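How Robots Learn from Hands: A Visit to the Erkau Open Day

Every October the robot workshop in Erkau opens its doors to school classes. This article explains what visitors learn there and what the words mean.

What is a robot arm?

A robot arm is a machine with joints. Each joint has a motor that turns it. Your own arm bends at the shoulder, the elbow and the wrist, and a robot arm bends in much the same way. At the end of the arm is a tool. If the tool is made for picking things up, it is called a gripper.

Most grippers have two fingers. The fingers move together to hold an object and move apart to let it go. Two fingers are enough to lift a cup, turn a page or pull a sock out of a drawer.

How does a robot know what to do?

There are two main ways. The older way is to write instructions. An engineer types a list of steps: move forward, stop, close the fingers, lift. The robot follows the steps in order. This works well in a factory where each part is always in the same place. It works badly in a kitchen, where the cup is in a different place every day.

The newer way is to show the robot many examples. A person does the job, and a computer records how the person moved. After enough examples, the computer can work out a way to do the job when things have been moved. This is called learning from demonstration.

Napaporn Srithong runs the demonstration part of the open day. She begins by asking the class to pick up a pencil with two fingers only. Then she asks them to do it again with the pencil turned sideways. Most children turn their wrist without thinking about it. A robot has to learn that turn.

Holding the robot's hand

A person can make examples without a robot in the room. The person holds a gripper in each hand and does the job with those. The gripper fingers touch the object, so the examples suit a robot that has the same kind of fingers.

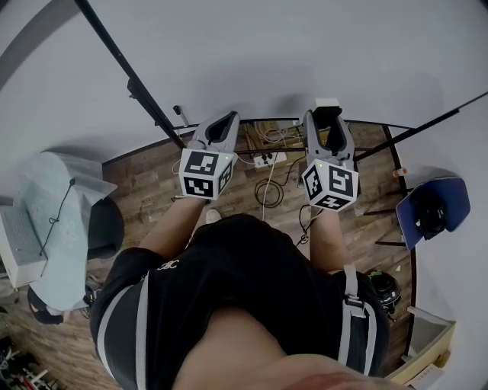

The computer must also know where each gripper is and which way it is pointing. One method uses markers. A marker is a square with a pattern of black and white shapes inside. Each pattern is different, so a camera can tell one marker from another. The computer knows the true size of the marker. If the marker looks small, it is far away. If it looks large, it is close. If the square looks squashed, it is tilted.

Markers can be put on the sides of a cube. When the hand turns and one side is hidden, another side usually comes into view – a flat card would be lost as soon as it turned away.

How many examples are needed?

One example is not enough. At Erkau, the task called "put the lid on the box" was recorded 658 times before the first test. A harder task, folding a small towel, took 2,000 recordings. Some recordings are thrown out. If a hand blocks the camera's view of the markers for too long, the computer loses track of the gripper and that recording cannot be used.

Muammer Saraç checks the recordings. He plays each one back on a screen and looks for jumps in the line that shows the path of the gripper. A real hand moves smoothly, so a sudden jump usually means a mistake in the tracking.

Try it at school

You need two rulers, a rubber eraser and a cup. Work in teams of 4. Hold one ruler in each hand and use the ends to lift the eraser into the cup. One person lifts, one keeps time, and the other two write down each movement. Swap jobs and compare your notes.

Words to know

Gripper – the part of a robot that holds things.
Joint – a place where an arm bends or turns.
Marker – a printed pattern that a camera can find.
Demonstration – showing how a job is done.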